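4.3 What went wrong when the grippers met

I'll admit that this is the section I least wanted to write (and the one that people kept asking me for when I gave the talk in January). Up to this point our handover numbers look pretty good. Then you get to the runs where both arms have to come together over the middle of the table, and things get ugly fast.

Quick recap for anyone who skipped Section 3: we ran 600 handover trials on the Lekeo cell, with the two arms sharing one planner, Drukance, and one safety layer, Sestard. Of those, 175 ended in a protective stop. Most of the stops were dull. The planner asked for a wrist angle it couldn't have, the safety layer said no, and we pressed reset and moved on. But 8 of them were real fingertip collisions, where one gripper pushed against the other hard enough to shift it, and those are the ones I want to talk about!

The pose that gave us so much grief is the one in Figure 6. Both arms reach in from their own side and the fingertips almost touch, so the whole handover depends on a very small gap. If either arm's idea of where it is drifts even a little, the gap is gone.

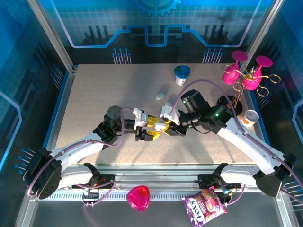
Figure 6. The meeting pose at the center of the table, with the tips of the two grippers nearly touching.

My first guess was the calibration, and I was wrong. I spent far too long on it, too – I redid the base-to-base transform, then redid it again with a different target, and the error stayed well inside what we'd allowed for. My second guess was cable drag. The purple cables loop over the arms near the wrists, and it seemed reasonable that a tight loop could tug a wrist off its path. So we rerouted them for a batch of trials and the collisions kept coming at the same rate. (I still don't love how those cables run, but they're off the hook for this one.)

It was Svatopluk Malý who spotted the real problem, while he was reading the logs for something else entirely. The safety layer checks the distance between the arms using the last joint state it received from each one. Fine so far. But when one arm's message came in late, the layer reused the old state and stamped it with the new time. For that moment it believed the late arm was standing still. If the late arm was closing in on the other one, the check passed and the fingers hit. All 8 collisions had a stale message in the second before contact, and in 2 of them both arms were stale, which I find pretty scary to look at even now.

The fix is small. We keep the original timestamp, and if a state is too old the arm slows down until a fresh one shows up. It costs some cycle time in the meeting pose, and I'd rather pay that than replace another finger. We reran the Čierny object set with the change in place and saw no finger contact, but please don't read too much into that, as it's a much shorter run than the first one and we had also lowered the approach speed by then. I can't cleanly separate the two effects with the data we have.

One thing I'd do differently is log message age from the very first day. We had it available and just didn't write it to disk, so for the earliest stops all I have is joint positions and a stop code. Some of those "dull" stops may have had the same cause, and I have no way to check.

Related items
Stale state and shared planners: a short note
Drukance planner: changes to the approach phase
Stop codes in the Sestard safety layer
The Čierny object set for two-arm handover
Cable routing on small two-arm cells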